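Ok, small thread on a thing I keep getting asked at family dinners: can a robot clear the table yet?

Short answer from me, a person who has read way too much about this and watched 374 demo videos (yes I keep a list, no I'm not proud of it): sort of, on a good day, if you're not in a hurry.

Wednesday, September 9, 2020, and my living room floor still gets vacuumed by a puck that eats phone cables. So that's the bar.

The floor stuff is basically solved, cables aside. Flat surface, one job, bump into things and turn around. Great! Love it. But the minute you ask for picking up, it all gets weird.

Think about what's on a normal table. An apple. A crinkly packet. Something tied up in a piece of cloth. Every one of those needs a different kind of squeeze and you do it without even looking, while talking, usually while annoyed at somebody.

Apple's the easy one imo. It's round, it's firm, it stays the shape it was when you reached for it. Fabric is the nightmare. Grab it by the knot and the rest swings. Grab it by the belly and you've got no idea how hard is too hard until you know what's inside.

The Flavby people put out a sorting clip in the spring that I must have watched 5 times. Two fingers, no suction cups, pads on the inside. It did boxes beautifully. Then came a bag of socks and they cut to the logo lol

Dramani went the other way, big soft three-finger hand. Super gentle. Also took so long with one bread roll that I went and made coffee.

My cousin's shop got a quote from Eminar for a bin-packing arm and the first question on the form was "are all items rigid?" Buddy, it's a gift shop. Nothing is rigid. We have tissue paper on the tissue paper.

What I do think is underrated: plain two-jaw grippers. Everybody wants the fancy hand with all the fingers, but so much of tidying is just pinch, lift, carry over, let go. Do that 1737 times with odd lumpy stuff and you'd learn a lot.

And dropping things in a tub counts as tidying, I will not be taking questions. That's how I do it and I have a whole human brain.

So my guess is shop floors first, kitchens way later, and laundry last of all. Trovdale says they'll have a table-clearing demo in November and I'll be there with snacks.
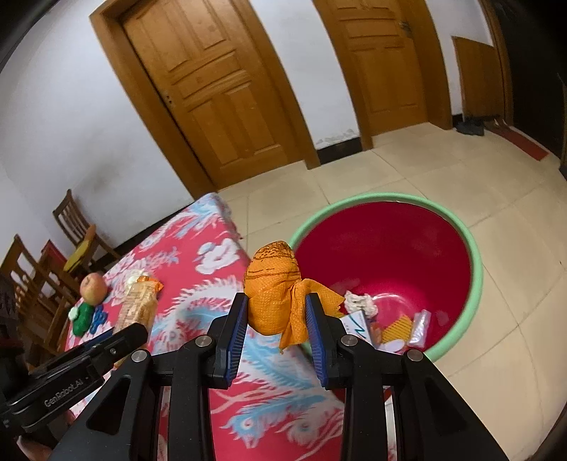
Anyway if anyone has a longer clip of the Flavby sock bag, the part before the logo, please send it my way, I need to know how it went.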